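4.2 Grasp planning on folded garments

The planner described in Section 3 receives a single view from the wrist camera and returns a target pose for the two fingers, a closing width, and an approach angle. In this section we describe how it is applied to garments that have already been folded, where the goal is to pick up the stack and move it without letting the layers come apart. All of the code runs inside Plusteteo, our control stack, and the same build was used for the hand-held tool and for the arm.

Folded garments are a different problem from flat or crumpled ones. With a flat garment, most of the work is in finding a corner or an edge that can be pinched. With a folded one, edges are everywhere, and most of them are the wrong choice. A pinch on the top layer alone lifts that layer and unfolds the rest. The planner therefore needs an estimate of the outer boundary of the whole stack, and it needs to keep that boundary separate from the fold lines and seams that lie inside it.

We segment the garment from the support surface first. The segmentation network was trained on 3766 labeled views recorded with the hand-held tool, of which 268 were held out for validation. Views were labeled by Elsie Tuhiwai in the Drorby annotation tool, using one polygon for the outer boundary and a set of open polylines for inner edges. An inner edge is any visible line where one layer ends on top of another. Trim, piping and printed stripes were given their own label, which we call surface line.

The surface line label was added after the first round of training. In that round the network treated any thin, bright line on a darker knit as a layer edge, and the planner then placed fingers along it. This was most common where a trim line ran close to the boundary and parallel to it, so that the two were hard to tell apart at the working resolution of the network.
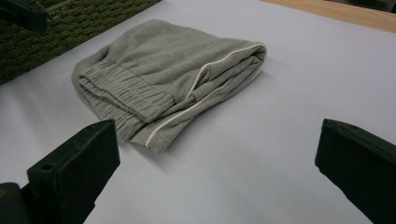 Figure 4. Folded sweatpants with cream-white piping on a white sheet, before the grasp. Both gripper fingers are in view.

Once the boundary and the inner edges are available, the planner fits an oriented rectangle to the boundary. The fit is done on the convex hull, with points that belong to a loose flap given a lower weight. A point is treated as part of a flap if the local outline departs from the fitted side by more than a fixed share of the short side length. After reweighting, the rectangle is fitted again, and this is repeated until the angle changes by less than one degree. In practice this takes two or three passes.

The grasp axis is taken across the short side of the rectangle. When the long side is diagonal in the view, the wrist has to rotate before the approach, and the planner checks that the rotated fingers stay inside the reachable region. If they do not, it tries the opposite wrist rotation, and then the long side. If none of these works, the planner returns no grasp and asks for a new view.

Gathered bands at the waist or ankle need separate handling. The gathers produce many short parallel edges close together, and the depth estimate over them is noisy. We mark such a region with a texture filter and exclude it from the set of contact points. Early versions allowed contact on the band on the grounds that it is often the thickest part of the stack. The resulting grasps held the band well but left the softer layers free to slide out, and the stack opened during the lift.

The closing width is set from the short side of the rectangle minus a compression term. The compression term depends on the estimated stack height and on a fabric class, which is either thin woven, thin knit or thick knit. The class is predicted by a small head on the segmentation network. A wrong class mostly costs time, as the force limit stops the fingers before the target width is reached and the controller then switches to force control. The switch adds a short delay while the contact estimate settles.

Approach motions are generated by Skiltolness, which we use without changes except for the collision model of the fingers. The default model represents each finger as a capsule. Our fingers are blocks with flat faces and square top edges, and the capsule model allowed approaches in which a lower corner touched the sheet and pushed it into a ridge in front of the garment. We replaced each capsule with a box and added a clearance margin above the support surface. The margin is reduced linearly over the last part of the approach.

We tested the planner on 200 folded garments that did not appear in the training set. It returned a grasp for 197 of them. For the remaining three, the rectangle fit did not converge from the first view, and we did not count a second view in this test. Each test used a plain support surface with one garment, placed at an arbitrary angle. Lift results are given separately in Section 5, together with the comparison to the baseline of Kim, which uses the same camera input but has no label for surface lines.

Two settings had a clear effect on the boundary estimate. The first was exposure. With automatic exposure, a pale sheet filling much of the view darkened the garment and reduced the contrast of the inner edges. Fixing the exposure to the garment region in the first view removed most of this effect. The second was the treatment of shadow. A soft shadow next to the stack was sometimes included in the boundary, which widened the rectangle on one side and shifted the grasp center. We added shadow augmentation to the training views in December and kept it in all later runs. No separate shadow label was used.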